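About Us

Hi, I'm Paweena Rattanakul, and I run Nekitz out of a little rented house with a big back porch. We're a small rescue and foster network for rabbits, plus the odd guinea pig when the county shelter calls and begs. I started it with my friend Seung-woo Kang after we both adopted from the same overcrowded barn and couldn't stop thinking about the ones still in there!

We don't have a big building with kennels and a front desk. Our rabbits live in foster homes, 23 of them at the moment, and most have a spare bedroom or a corner of the den blocked off with pens. Last year we placed 118 rabbits, and December was our busiest month by a mile. 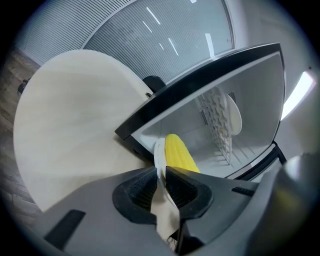
Feeding is what new fosters ask me about the most, so let me get that out of the way. Hay, all day, as much as they want. Greens go out morning and evening, and I'm not fussy about dishes. A plain white plate does fine for parsley and romaine, though a heavy crock is better for water (Seung-woo's bunny Zivero flips anything lighter than a brick). Pellets are measured, and we give you the scoop.

Our adoption fee is $53 and covers spay or neuter. If you already have a rabbit, bring them along and we'll do a slow introduction on neutral ground, maybe two or three visits. Bonding takes patience and I'd much rather you wait a month than have a fight on your hands.

We can always use more foster homes, especially on the north side of town. Send us a note through the contact form and one of us will call you back, usually after dinner once everybody's been fed.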